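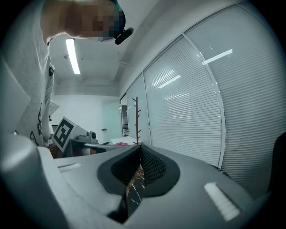 Fig. 4-3. Gripper opening and pads, with a marker board on the table behind.

4.3 Fault 144: Gripper pose lost during a task

The Wustetari controller reports Fault 144 when the pose of one gripper is missing or jumps between readings. Recording stops. The Prallutska arm, if enabled, holds its last position and remains powered.

CAUTION: Do not clear the fault while anyone is within reach of the arm. It may move to the new pose at once.

1. Stop the session and press the arm's emergency stop.
2. Lower both grippers and let the fingers open fully.
3. Check the marker faces for dirt, scratches and lifted edges. Wipe with a dry cloth only.
4. Check that each finger pad is seated. A raised pad can hold the finger partly open and give a false width reading.

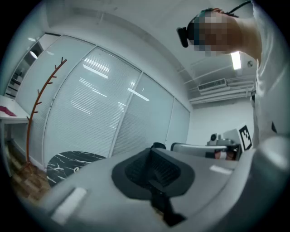 5. Look for glare on glass partitions and close the blinds if needed. Strong reflections have caused almost all repeat faults at the Namau site (P. Lagos, service note, April).
6. Release the emergency stop and run the pose check with the arm disabled. Hold each gripper still for three seconds.
7. Repeat the failed task slowly, keeping wrists and sleeves clear of the marker faces.

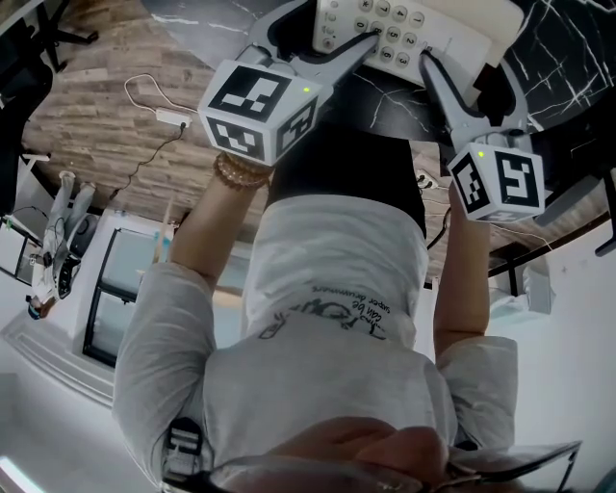

Fig. 4-4. Two grippers at a telephone keypad, green indicators lit.

NOTE: A green indicator shows that the gripper has power. It does not confirm a valid pose.

If Fault 144 returns after three attempts, tag the gripper out of service and send the log to Marchetti.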